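Zarnthorpe Robotics Club: frequently asked questions

For new members, parents and anyone thinking of entering a team.

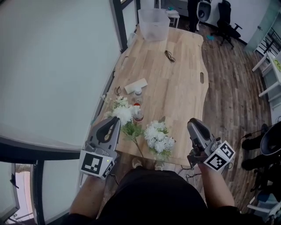
How old do you have to be to join?
Members must be in Year 9 or above. Adults are welcome at the Saturday session but can't be on a student team.

Do I need any experience?
No. New members work through the starter tasks first, which usually takes until December. If you already write code, tell us and you can skip the first two.

What does it cost?
£6 a session, paid on the door. Students entering the Mikkelsen Challenge also pay £88 for the year, which covers the team's entry and parts.

What is the Mikkelsen Challenge?
A contest for school and college teams. Each team teaches an arm to sort and move small household things, and may submit up to 200 recorded demonstrations per task. Anything over the limit is thrown out, so label your files properly.

Can I take equipment home?
Flerus kits can be borrowed for a week if a parent signs the form. Grippers and laptops stay at the club.

Where do I upload my work?
To your team folder on Binby. Each folder holds 2,000 files. Delete failed takes before you leave.

What should I bring?
A drink with a lid and your own headphones. Tie long hair back.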